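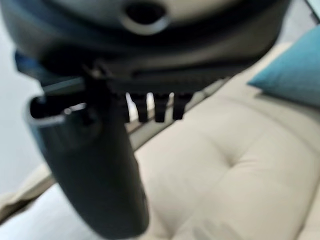
Unit 4: Gathering Demonstrations in Furnished Rooms
Course handout, Weswood Robotics Program
Instructor: Bronwyn Donnelly
Laboratory: Nazar Hnatiuk

Scope of the unit

Students will record demonstrations for a learned control policy and prepare them for training. The reading for this unit is the Mandeo collection manual, chapters two and three. Students who missed the February safety session must complete it before entering the laboratory.

What the wrist view contains

A camera mounted at the wrist sees a good deal of the robot itself. In the view at the head of this handout, the dark housing and a finger cover much of the picture, and the beige cushion and teal pillow behind them are left to fill what remains. The hand is blurred because it is so close. Such views are kept. The policy will receive the same kind of view when it runs, and it must learn with the hand in place.

Recording procedure

1. Work in pairs. One student operates and the other keeps the log.
2. Start each demonstration from a different arm position.
3. Record 20 demonstrations per task, with a break after the first 10.
4. Mark failed attempts as failed. Do not delete them – they are reviewed separately.

Variation in the background

The background changes a great deal within a single session. Near the seating, the camera may see mostly upholstery; with the arm over open floor, it sees mostly carpet, as in the second view, where gray and beige streaks run behind the dark parts of the hand.

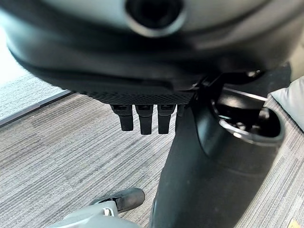
A policy trained on only one of these backgrounds may come to depend on it. Each pair should therefore divide its demonstrations between the two and note the division in the log.

Submission

The shared set from earlier terms holds 1,561 demonstrations. New recordings are added to it only after Valentyna Kravchuk has checked the logs. Submit the log and the recordings together, in one folder labeled with both surnames. Questions about storage should be sent to the laboratory, Room 44.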